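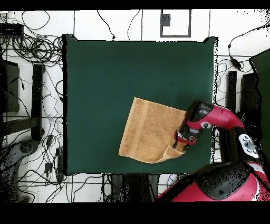
Towel folding and shelf storage at Rerwood House
Home and Textile Studies, fall project report
Handed in Nov 16, 2019

Why towels

The linen closet at Rerwood House is a mess by the middle of every month. Towels go in folded, come out in a heap, somebody shoves the heap back. The house manager asked our department for help with "the closet problem" and our group took it. First plan was a whole new closet. No budget. So: folding. How should a plain bath-size or hand-size towel be folded so that it fits the shelf, stays folded when the one under it gets pulled, and can be done by a tired person at the end of a shift.

Stock at the house is 128 towels, terry, mostly tan, bought from Trasex a while back. Some newer ones from Cuditz that are thicker and a bit fluffier. Both kinds have a woven band near the end (the flat strip with no loops). This matters more than we thought, see below.

What we looked for in the literature

Not much there. Lots of hotel housekeeping sheets, lots of magazine stuff about rolling. The sheets mostly say fold in thirds and don't say why. One old housekeeping textbook in the department library had a decent chapter on linen rooms, with a page on keeping the folded edge to the front. We used that. The magazine articles disagree with each other on almost everything exept that you should smooth the towel first.

Methods we compared

We settled on 5 folds and gave them names so we could talk about them:

Half and half. Fold in half, in half again. What most people do at home.
Thirds. Long sides in over each other, then in half.
Band in. Same as thirds but you start with the band side so it ends up inside.
Roll. Half, then roll up tight.
Pocket. Thirds, then tuck one end into the other so it holds itself shut.

Each fold was done on a flat surface with the towel laid out fully first, corners pulled out. We tried folding in the air too, the way you do when you're standing at a dryer, but the results were all over the place and we dropped it from the comparison. Should probably be its own project.

Surface turned out to be a thing. On a slick table the towel slides when you pull on one corner and the whole fold goes crooked. On a mat or another towel it grips. Bed also OK but too soft, you can't press the fold down. We did the later sessions on a mat for this reason and would recommend one for the closet counter.

Washing

New towels behave different from washed ones so everything went through 5 wash and dry cycles before we started. House machine, house detergent, no softener. The Cuditz ones came out a little shorter on the band end, the terry shrinks and the band doesn't or the other way around, we argued about this and didn't settle it. Either way the towel isn't a true rectangle afterward. The band end pulls in or puckers and if you line up the corners the middle bulges.

That is why band in does well. The uneven part is inside and the outside fold is clean.

Corners

Most of our notes are about corners. A towel is thick and floppy, and when you pinch one corner and lift, it bunches. The part under your fingers crumples into a little wad and the rest hangs back. Then you set it down and the wad stays, so you have a lump in the fold. Everyone in the group did this at first.

What helped:
Pinch the edge only, shallow, don't grab a handful
Move low and sideways. Drag it across, don't lift high
Put it down past where you want it and pull back a little
Flatten with the side of the hand from the fold outward

Grabbing two corners at once is better still, but on the bigger towels you need to reach pretty far and short arms are a disadvantage. With one hand, start from the near corner and fix the far one after. Slower but works.

Shelf test

Stacks were made on the real closet shelf, same height for every method. Then a towel was pulled from the middle and we looked at what happened to the rest. Then left overnight and again in the morning.

Half and half: tall and wobbly. Open edges facing all ways. Pulling from the middle brought the neighbors along nearly every time.
Thirds: good. Neat front if you turn the fold edge out.
Band in: best looking stack, and flattest. Our pick.
Roll: fine in a basket, bad on an open shelf. They roll off, obviously. Also unroll overnight if they weren't tight.
Pocket: holds together really well, could throw it across the room. But takes long to do and on the thick Cuditz towels the tuck is too fat and leaves a bump.

We know this is judged by eye. We did not have a way to measure neatness that everybody in the group agreed on. Tried measuring stack height with a ruler but terry squashes, so the number depends on how hard you press the ruler down. Left out.

Trying it at the house

In October we taught band in to 2 people on the evening shift and left a printed card by the shelf. Card has drawings, no long text. First version of the card said "fold the striped side in" and that confused people, it's not a stripe it's a band, same color or slightly darker than the rest. Changed to "start at the flat strip". Better.

Comments we got back: easy once you've done a few, annoying when the pile is warm and there's a line for the dryer, hand towels don't need it. We agree about the hand towels, just fold those in thirds.

The closet held up OK for the time we checked it. One shelf went back to heaps, the bottom one, where you have to kneel. No fold fixes that. Our suggestion is put blankets down there and move towels up to counter hight.

Problems with the project

Only one house. Only two brands of towel, both cotton terry, nothing thin or waffle. The people folding knew we were watching. We ran out of time for the in-the-air folds. Also lost one page of notes from the first session (coffee).

A group at the partner school in Cáceres is doing the same with bed sheets this year and we swapped cards with them. Fitted sheets, good luck. Their drawings are clearer than ours, they draw the hands as well as the cloth, so we'd copy that next time.

Recommended for Rerwood House

Band in for all bath towels. Fold edge to the front.
Mat on the closet counter.
Towels off the bottom shelf.
Older Trasex and newer Cuditz in separate stacks, mixed stacks lean.
New card, bigger drawings, laminated.

Still to do: hand over the card file, return the leftover towels to the house, clean the mat.

This site uses cookies to remember your settings. Accept / Read more
Home and Textile Studies student reports | Contact the department office | Back to top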